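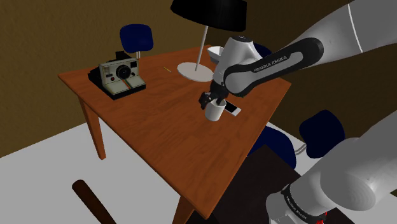

Render: Leandro Bustamante / Orthorpe. Free to reuse with credit.

Nasasdale Secondhand Price List

README, last revised June

What you get

One CSV file of asking prices for used household goods, taken from classified ads in Nasasdale and Brillcombe. It has 1,245 rows and 17 columns. Each row is one ad. If a seller posted the same toaster under two titles, it is in the file as two ads, and we have not tried very hard to find those.

Please read the word "asking" again before you do anything with the price column. We don't know what anything sold for. We don't know if it sold. Several people have used an earlier version of this file to write about what old cameras and lamps are "worth," and the file can't tell you that. It can tell you what somebody hoped for on the day they typed the ad.

Columns that are probably fine

ad_id, town, category, asking_price, title_text, word_count, photo_yes_no. These were copied straight from the ads. Prices are in US dollars. "Make an offer" is stored as blank, and so is "free," which was a mistake in the first version that we kept so that old scripts would still run. Use free_flag to tell them apart.

Columns to be careful with

condition. This is the seller's word. "Like new" covers a great deal of ground in Brillcombe.

age_years. Filled in by sellers who mostly guess. The values pile up on round numbers, which ought to bother you.

vintage_flag. Set to 1 if the ad uses the word "vintage," "retro" or "antique." It says nothing about when the thing was made. Mateja Popescu wanted to drop this column and I now think she was right, but people had started using it.

category. Assigned by hand by 2 readers, Helju Kairys and Adom Abugri, working separately. They disagreed most over what counts as decor. A lamp with no cord is decor according to Helju and lighting according to Adom. Where they couldn't settle it, the row says "mixed." There are 9 categories including that one.

The Agyeman score

The last column, agyeman, is a "fair price" score from 0 to 1. It came with the ad feed and we were asked to leave it in. We asked how it was worked out and got a one-page sheet that defines fair price as the price a fair buyer would pay. I wouldn't use it. If you do use it, please don't cite us as having checked it.

Known problems

Ads posted late at night are missing from the Brillcombe part, as the collecting script stopped at 11 p.m. and started again at 6 a.m. We have no idea whether late sellers ask for more or less.

Furniture sets are priced as sets in some ads and by the piece in others. The set_flag column catches the obvious ones.

Spelling has been left alone. Searching title_text for "Polaroid" will miss the people who spell it three other ways, and will pick up every off-brand instant camera whose owner calls it that.

Things people have asked for

A yearly trend. There is one collection period in here. You can't get a trend out of it.

A price guide. See above.

Photos from the ads. We don't have the rights to them and won't be adding them.

License and contact

Free for any use with credit to the Nasasdale Secondhand Price List. Corrections go to Magdalini Sarantis, with the ad_id and the column name in the subject line. Reports that say only "the prices look wrong" will be read, but there isn't much we can do with them.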